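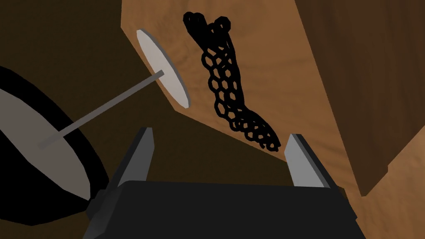
How often should the kitchen checklist be filled out?

Once a month by whoever has the opening shift, and again after any repair that needed a wall, a pipe or an appliance moved. Keep the finished sheets in the blue binder by the office door.

Kitchen Safety and Cleaning Checklist, Perell House
Completed Feb 27, 2019
Checked by: Rasha Chamoun
Marks used: OK, FIX (can wait until the next work day), STOP (do not use until repaired)

1. Entry and floor

Floor dry and free of loose mats: OK
Door to back hall closes by itself: FIX
Comment: Closes most of the way, then sticks on the strike plate. It needs a file, or the plate moved over a little. Same remark was made in October and the work order was never closed.
Path to exit clear: OK
Exit sign lit: OK
Floor drain cover in place: OK
Comment: One screw is missing from the cover. It doesn't rock when stepped on. I have asked for a new screw anyway.

2. Sink and hot water

Hot water reaches 110 degrees at the hand sink: OK
Comment: Took a while to get there. Let it run before you read the thermometer.
Soap and paper towels stocked: OK
No leaks under sink: FIX
Comment: Slow drip at the left shutoff. Pan placed under it and emptied this morning. Huker Plumbing has been called.
Hand sink used for hands only: FIX
Comment: Found a sponge and a scrub pad in it again. The hand sink is the small one.
Drain runs freely: OK

3. Surfaces

Counters free of cracks and open seams: OK
Wall behind range clean: FIX
Shelf edges smooth: OK
Sealant at back of counter unbroken: FIX
Comment: There is a gap of some 7 inches near the corner. Clean out the old bead before putting in new.

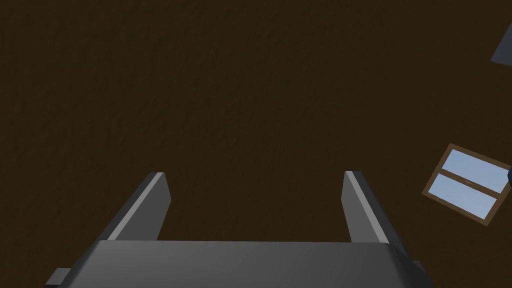 Wipe the surface with a white cloth and look at the cloth. Several people have marked walls and panels OK from across the room, and that only works on light paint. On a dark brown surface like the one shown, with that faint mottling and grain, a film of grease can pass for part of the finish. Start at the height of your shoulder and go down. If the cloth comes back yellow or gray, the mark is FIX, even if the wall looked fine before you touched it. Do not use scouring powder on a matte finish. Warm water and dish soap are enough for most of it, and the degreaser under the sink is for the range hood only.

4. Range, oven and hood

Burners light on first try: FIX
Comment: Back right burner needs two or three tries. If you smell gas before it lights, turn the knob off, open the window and leave it alone.
Knobs tight and readable: OK
Hood filter clean: FIX
Comment: Filter was due for washing. Soaked and put back after this check. I would move it from every other month to monthly while the lunch program is running.
Fire extinguisher charged, tag current: OK
Fire blanket in its pouch: OK
Nothing stored on top of the oven: FIX
Comment: Removed a stack of cardboard trays.

5. Refrigerator and freezer

Thermometer inside each unit: OK
Refrigerator at 40 degrees or below: OK
Door gaskets clean and sealing: FIX
Comment: The Sillon unit has a tear at the lower hinge corner. It still holds temperature. Part is on order.
Raw meat on the lowest shelf: OK
Everything labeled with a date: FIX
Comment: Two containers with no date were thrown out. If one of them was yours, please label the next one.

6. Bowls, dishes and utensils

No chips or cracks: FIX
Clean and dry before stacking: FIX
Stored off the floor: OK
Knives in the block or on the rack: OK
Cutting boards sorted by color: OK

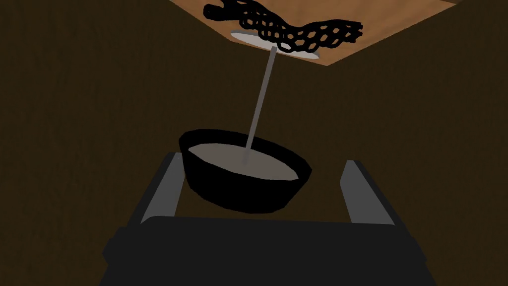 Chipped dishes are the easiest thing on the list to miss, and they go back on the shelf over and over. Run a dry finger lightly along the outside of each rim, then hold the piece near the window and turn it. Food residue is a separate check. Rice starch and flour show up well on a black bowl like this one once it has dried, so those can be judged by eye. Oil is the opposite, and a dark dish should be felt on the inside as well. Anything that feels slick goes back through the wash. Anything chipped goes in the box marked OUT, and please do not take pieces back out of that box because we are short on a busy day.

7. Lighting and electrical

All ceiling lights working: OK
Light covers in place: FIX
Comment: Cover over the prep table is cracked. Taped for now. Urbonaitė Electric can replace it on the next visit.
Outlets near sink trip when tested: OK
No extension cords in regular use: STOP
Comment: The mixer was plugged into a household cord run behind the cart. Cord removed. Use the mixer at the end counter, where there is an outlet.

Open work orders after this check

Door strike plate
Shutoff valve, left side
Sealant at counter corner
Refrigerator gasket
Light cover
Back right burner

Next check is at the end of the month. If you are on opening and have never done one, call extension 52 and I will come down and go through it with you.

R. Chamoun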